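Long one today, friends. I've been promising to write up how we gather our demonstrations for the block-pushing project, and I finally have a free evening and a pot of tea, so settle in. **(1/16)**

---

Quick background for anyone who joined recently. We're a very small lab, and the project is called Clider. The goal is easy to say: you type a sentence like "slide the red star over to the yellow pieces" and the arm does it, by pushing. It never picks anything up. One rod, one board, a few plastic shapes. **(2/16)**

---

I get asked a lot why we chose pushing when everybody else seems to be folding shirts and loading dishwashers. Partly money! But mostly I love how much trouble a simple push can get you into. You nudge a cube a hair off center and it spins. You try to go between two shapes and you end up moving three. There is plenty to learn on a surface the size of a cutting board. **(3/16)**

---

So, the examples. A person sits at the desk next to the table with a handheld controller, watches the board, and steers the tip of the rod in two directions. Height is locked. The arm records where it is, where it was told to go, and what the camera sees, several times a second, and that stream is what the model studies later. **(4/16)**

---

When I started I had people do one task per recording. Read the prompt, do the push, stop, save, reset the board, read the next prompt. It was orderly and it was awful. The resetting took longer than the pushing, and everyone was bored out of their minds by lunchtime (me included, and it's my project). **(5/16)**

---

What we do now is let people play. You sit down, you hit record, and you push things around for a good long stretch with no instructions at all. Make a line. Break the line. Chase the green star into a corner and then work out how to get it back. We cut the recording into short pieces afterward and write the sentences then, by watching each piece and describing what the person did. **(6/16)**

---

I was skeptical of this, I'll admit. It felt like skipping the homework and writing the assignment to match. But the recordings got so much richer once people stopped thinking about prompts! They recover from their own mistakes, and recovering is the very thing our first model was worst at. It would miss a block by a little and then carry on pushing air with enormous confidence. **(7/16)**

---

Current count, for those who like a number: 1376 labeled clips. We throw away a fair number too, mostly ones where the person paused to think or drink coffee and the rod sat still. I kept those in for the first round and the model learned to pause and think. It did not, as far as I could tell, think about anything. **(8/16)**

---

The writing of the sentences deserves its own thread but I'll put the short version here. We have 6 people labeling, and every one of them talks differently. One person says "scoot." One says "bring." One writes a little paragraph with a comma every third word. I used to clean all of that up into a standard form and I've stopped. **(9/16)**

---

The reason I stopped is that visitors don't speak in standard form. Somebody came by in March, typed "get the blues together," and the arm just hung there, because all our tidy labels said "move the blue cube next to the other blue piece." So now scoot stays, and so do bring and shove and tuck. If a label is wrong about what happened we fix it, and if it's merely odd we leave it alone. **(10/16)**

---

The one rule I'm strict about is naming shapes and colors. "The red one" is fine if there's a single red one on the board. If there are two and they're touching, I want to know which of them got pushed first, even when both ended up moving. Pairs are where the labels go wrong most often, and I do a second pass on every clip with a pair in it. **(11/16)**

---
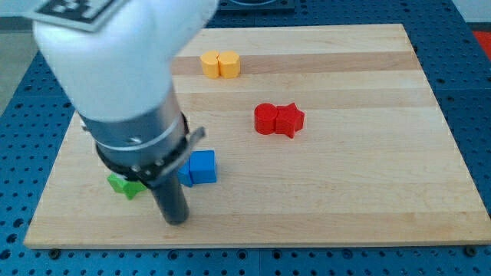
Pairs are also hard to drive, which surprises everyone on their first day. A star pressed up against a cylinder will roll the cylinder or hook on it depending on which point is touching, and getting the rod down into a gap between neighbors without bumping either one takes a light hand. New people usually come at it too fast. I tell them to creep up until they're nearly touching, stop, take a breath, and then lean. **(12/16)**

---

A few practical things I wish I'd written down earlier, in no special order:

- Screw the board down. Ours used to creep a little every session, and we lost a week of recordings to it.
- Rotate drivers often. Tired people push in straight lines.
- Start some sessions from a mess and some from a tidy layout. We started from tidy every time for a month and the model got lost in a mess.
- Save the settings with the recording, in the same folder. Please. I beg you.

**(13/16)**

---

Someone asked whether we use simulation. We do, a bit. There's a simulated board we call Wilance, and it's lovely for checking that the software doesn't fall over before I run it on the real arm. But the friction is never right. Real plastic on real wood catches and lets go in a way I haven't managed to copy, and I've spent more evenings on it than I'd like to confess. For the examples themselves we stay with the real table. **(14/16)**

---

Next up is a push (sorry) to add 500 clips that are only corrections. The driver lets the model run, and when it starts going wrong they take over, fix it, and hand control back. We tried a small batch with the older model, Jonus, and it was slow going, since you have to stay alert for long quiet stretches and then react in a second. I'm still working out how long a shift of that should be. My guess is shorter than a normal one, with a snack. **(15/16)**

---

And to the folks at Magalhães who wrote to ask about our label format — yes, I'll share it, I just want to fix a couple of embarrassing column names first. If any of you collect this kind of data and have opinions about how long to make the clips, please tell me, I change my mind about it every few weeks. My tea has gone cold and I have a folder of pairs left to check before bed. **(16/16)**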